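Clilley hand-held gripper kit, review notes. 2025-03-05

1/ We have had the two-unit Clilley kit on trial for demonstration recording. Each unit is a hand-held gripper with its own camera. No arm required at the recording end. Notes follow for anyone pricing one.

2/ Supplied: 2 grippers, charger, calibration card, a license for Wikomitz, the software that syncs and exports the recordings. The manual is short and mostly correct. The section on clock sync describes an older menu.

3/ Setup took under an hour, most of it firmware. Both units have to be on the same version or Wikomitz refuses the session. The error message does not say which unit is behind — check both.

4/ Over the trial we logged 192 episodes. 5 were rejected on export, all for lost tracking. In each of those the operator had turned quickly toward a plain wall. Slower turns fixed it.

5/ Fingertips: wear is visible on one pair after the trial, grip unchanged. Spares come in packs of 4. Changing a pair needs a small hex key that is not in the box.

6/ Compared with the Costello kit we used before: Clilley is lighter in the hand and the trigger has less play. Costello has the better export tool and writes a usable log. Clilley's log is a single status line.

7/ Wide lens. Straight edges bend toward the sides of the picture, so calibrate before training anything on the output. The benefit is that both fingertips and most of a tabletop stay in view. 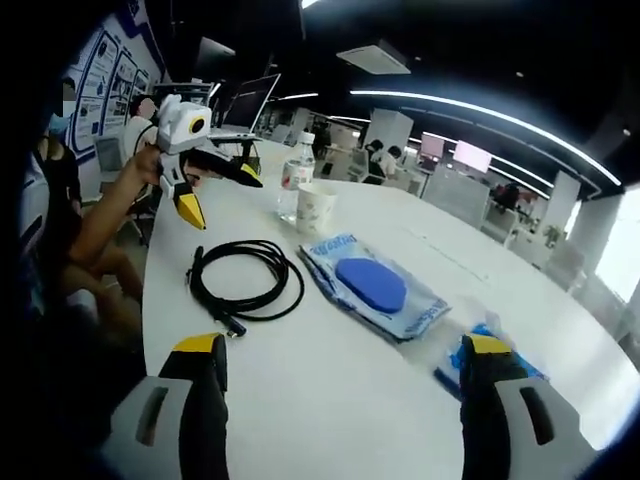
Clilley kit, tabletop session. Coiled cable, flat plastic bag, paper cup and water bottle on the round table.

8/ Battery life is adequate for a half-day. There is no hot swap. A unit that shuts down mid-episode loses that episode, and Wikomitz leaves an empty folder behind.

9/ Support goes through the reseller, Uvari. Replies came the next working day and answered the question asked. They say a fuller log is planned for September — I would not buy on that basis.

10/ Keeping the kit for tabletop work. The Costello units stay in use for anything that needs per-frame logs.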